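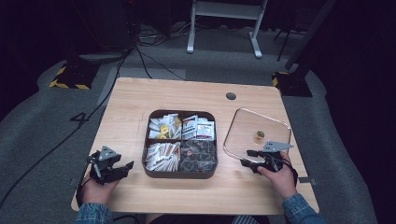
Handout 2: Hand-Held Grippers, Skolcombe Workshop

Fit the threaded inserts before the pads. Keep the arms parallel – a twisted arm wears one pad first. 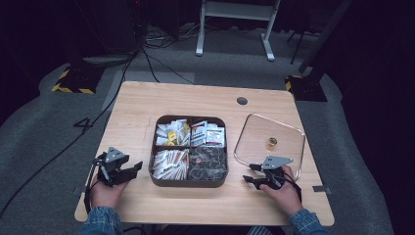

Marcus Van Dusen asks whether the pads need gluing. They don't; screws alone make replacement easier.

Cycle each gripper 500 times by hand, then retighten.
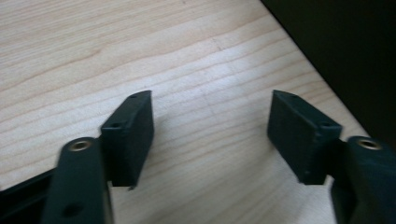 Check the opening at full travel and write it in the log. Both fingers should stop together.

Inspect pads at 2,000 cycles and replace them at 3,000, sooner if an edge frays.

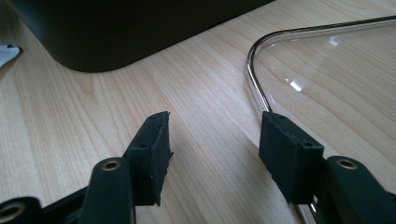
Thin rims need a slow approach. Close on the rim first, then lift – never both at once.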